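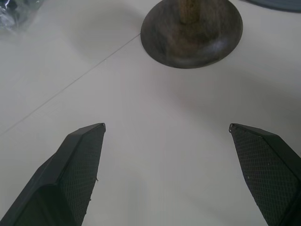 ¿Podrán los aficionados visitantes asistir a los partidos que se jueguen en el estadio de Verngate la próxima temporada?
Los aficionados visitantes podrán asistir con entrada nominativa, adquirida a través de su propio club y asignada a un asiento concreto de la grada norte.

COMUNICADO DE PRENSA

El Skurnivton presenta el nuevo reglamento de acceso y desplazamientos de aficiones

El Club de Fútbol Skurnivton comunica la aprobación de su nuevo reglamento de acceso al estadio de Verngate y de organización de los desplazamientos de su afición, que entrará en vigor con el primer partido oficial de la próxima temporada. El texto fue ratificado en junio por el consejo de administración, tras un periodo de consultas con las peñas, los abonados y los clubes que comparten categoría con la entidad.

El reglamento fija en 861 el número de localidades reservadas a la afición visitante en los encuentros de liga. Dichas localidades se situarán en los sectores altos de la grada norte, con acceso independiente por la calle Ogola, aseos propios y punto de venta de bebidas sin alcohol. Las entradas no retiradas por el club visitante cinco días antes del partido volverán a la disposición del Skurnivton, que no podrá ponerlas a la venta en el mismo sector.

El precio de la entrada visitante queda establecido en 20 euros para los adultos en todos los encuentros de liga, con independencia del rival y del horario. En los partidos de copa se aplicará lo que acuerden ambos clubes, dentro de los límites que determine la organización del torneo. Los menores de edad deberán acceder acompañados por una persona adulta con entrada para el mismo sector.

Kyrylo Levchenko, director de operaciones del club, ha señalado que el documento responde a una demanda reiterada de los abonados. «La temporada pasada se cambiaron las condiciones de acceso en varios partidos con muy poca antelación. Los aficionados propios y los que viajan hasta Verngate tienen derecho a conocer las normas antes de comprar su entrada y reservar el viaje», ha declarado.

En lo relativo a los desplazamientos, el club pondrá a disposición de sus seguidores un servicio de autobuses para los encuentros disputados fuera de casa, con salida desde la explanada de Dancombe. La inscripción se realizará por medio de las peñas o en las oficinas del club. Cada vehículo contará con un responsable acreditado, que dispondrá del listado de viajeros y actuará como interlocutor con el club anfitrión. El servicio se prestará siempre que se alcance un mínimo de 22 inscritos; en caso contrario se devolverá el importe íntegro.

El texto recoge asimismo el régimen disciplinario aplicable a los abonados. El lanzamiento de objetos, los daños en asientos o instalaciones y la entrada no autorizada en el terreno de juego se considerarán faltas muy graves y podrán conllevar la pérdida definitiva de la condición de abonado. Las sanciones serán individuales. Toda persona expedientada tendrá derecho a presentar alegaciones por escrito y a recibir una resolución motivada.

«Apostamos por identificar a quien incumple y por proteger al resto de la afición, que viaja, paga su entrada y anima a su equipo», ha añadido Levchenko.

Las puertas del estadio se abrirán noventa minutos antes del comienzo de cada encuentro. Se mantiene la prohibición de introducir envases rígidos, material pirotécnico y mástiles de bandera. Las pancartas de gran formato deberán comunicarse al departamento de seguridad con la antelación indicada en el anexo segundo. Los aficionados con movilidad reducida, locales o visitantes, dispondrán de plazas específicas en la tribuna principal y podrán solicitar la entrada de un acompañante sin coste.

El reglamento completo, con sus anexos y el plano de accesos, puede consultarse en las oficinas de atención al abonado, en horario de 10:00 a 14:00 horas. Las peñas registradas recibirán una copia por correo ordinario.

Departamento de Comunicación
Club de Fútbol Skurnivton
Estadio de Verngate, puerta principal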